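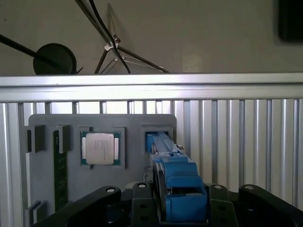
Disability Support Practice, Week 8
Individual planning: what the plan says and what the week looks like
Notes by Kamrul Khondokar, Udport campus
Class of Mon 29 July

Before you start

Read the Trenlow plan in your course pack, both versions. If you only have time for one, read the second, the one with the coordinator's comments still in the margin. The comments are more useful than the plan.

1. The claim

Every provider you will ever work for says it does individual planning. Some call it person-centred, some person-led, some have their own name for it with a capital letter. The claim is always much the same. The person being supported decides what a good life looks like, and the service organises itself around that.

I have no quarrel with the claim. My quarrel is with how little it commits anybody to. Ririer, a mid-sized provider we'll use as our main case, rewrote all of its plans in April. It bought a new template, sent its coordinators to two days of training, and reported at the end that every person it supported had a current plan in the new format. I'd like you to ask what changed on the roster. As far as I could find out when I went through the paperwork, very little did.

2. What a plan meeting tends to produce

Look at the goals in the first Trenlow version (Trenlow is the shared house, not the person). "Increase community participation." "Maintain healthy relationships." "Build independence in the kitchen." Cover the name at the top and see whether you could tell whose plan it is. I couldn't. I tried it with staff who worked in the house and they argued over which of two residents it belonged to.

Now look at what the resident is recorded as saying in the meeting notes. She wants to have tea later than half past five. She doesn't like the Thursday driver. She would like her sister to stop being telephoned about things before she is. None of this made it into the goals. The tea time was marked "operational". The driver was marked "refer to transport". The sister was left out altogether.

My reading is that the three things she said would have cost the service something, and the three goals that were written down cost it nothing. You may read it more kindly. A few of you have worked in houses with one person on shift in the evening and will know why tea is at half past five. Bring that to the discussion, but bring the roster too.

3. Who is in the room

Count the chairs. At the Trenlow meeting there were more paid people than unpaid ones, and the resident spoke, by the minute-taker's own record, less than the physiotherapist. The meeting was held at the office. It was held in work hours. Her closest friend, who works at a nursery in the mornings, wasn't able to come and wasn't asked for another time.

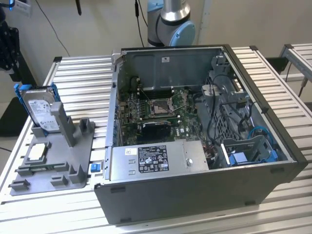

The usual answer is that the person was "supported to participate". Be wary of that phrase. Ask by whom, and in what form. If someone uses a communication device, was it charged and were people willing to wait for it? If someone doesn't use words, who interpreted, and did anyone write down that it was an interpretation? In the second version the coordinator has written next to one goal, "this is me guessing". I'd give her a distinction for that note alone.

4. The numbers providers like

Ririer's report gives its planning work in figures: 590 plans completed, up to 800 hours of training delivered. I accept both. They are counts of things the provider did. Neither tells you whether one person's week is different.

Satisfaction surveys don't get us much further. Ririer's asked, "Are you happy with your plan?" and most people ticked yes. Many filled in the form with a staff member sitting beside them, often the same one who would be on shift that night. I don't think anyone meant to lean on the result. I still wouldn't hang much on it.

5. A rougher test

I suggest something cruder. Take the plan and take last week's daily notes, and put them side by side. For each goal, find the hour in the week when somebody did something about it. If you can't find the hour, the goal is decoration – or the notes are bad, and you should find out which.

Then go the other way. Take the things the person did that week and ask which of them are in the plan. At Trenlow, one resident had walked to the same bakery most mornings for years, on her own account the best part of her day. The plan didn't mention it. When the roster was changed the walk went, and no one had broken the plan by dropping it.

6. A caution about my own argument

Jacobs (course pack, second reading) thinks I'm unfair on templates. Her point is that before the templates there were people with no plan at all, and a poor plan at least gives an advocate something to wave. I think she's right about that. I'm less sure about her claim that quality follows once the paperwork is in place, and the evidence she offers is mostly from providers describing themselves.

For tutorial

Bring a plan you've worked under, with all identifying details removed, or use the Trenlow one. Do the side-by-side from section 5 for a single goal. Write it up in 700 words. Don't tell me what person-centred planning is; I've read the brochures. Tell me what happened on which day, who decided it, and what it would have taken to do it differently.

If your workplace won't let you take a plan off site, even with the names out, come and see me before the tutorial and we'll sort out another task.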